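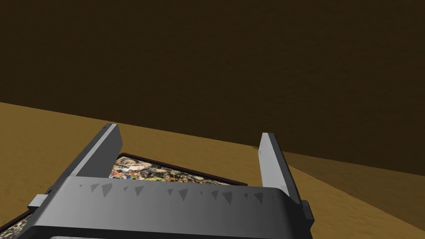
Old trades survive in a city when they have a door on the street. I have believed this for a long time, and in the past year I believe it more strongly, after three workshops in my neighbourhood moved to industrial units beyond the ring road. When people discuss the future of making, they like to talk about machines. I have no quarrel with machines. My quarrel is with the rent.

I came to this country from a place where the coppersmiths had a whole lane to themselves. You could hear the lane before you could see it. As a boy I was sent there to have a pot re-tinned, and while I waited I learned, without wanting to, how it is done. I never became a coppersmith, but I knew one was there, and I knew what his work was worth. A child in my neighbourhood today does not have this chance.

Take Kumiko Morikawa, the bookbinder. Her shop, Elska, stood for 20 years between a bakery and a place that repaired shoes. She rented 45 square metres, and it was enough for the presses, the paper and one customer at a time. When the building was sold, the new owner offered her a lease she could not sign. She now works from a unit with good light and free parking. Her regular clients drive out to her. The others, who used to see the window and come in to ask a price, are gone, and from these people came her apprentices.

The city answers that it supports its artisans. There is a heritage label, with a handsome plaque in bronze colour, and every August there is a craft market on Rarkumel Square. I visited it last year. The potters were there, and the Mazandarani family with their felt, and I was glad to see them. But a market of one weekend is not a workshop. Nobody can bring a broken chair to a plaque.

What I would like is simple and a little boring. Let the city keep 100 ground-floor rooms in the buildings it already owns, and let them only to people who make or repair something on the premises. The leases should be long, ten years at least, and the rent should be tied to the floor area and not to what a phone shop would pay. My neighbour says that this is charity. I do not agree with him. We already keep parks in the centre at public cost, and we do not ask the trees for their turnover.

Esmaeil Hassanpour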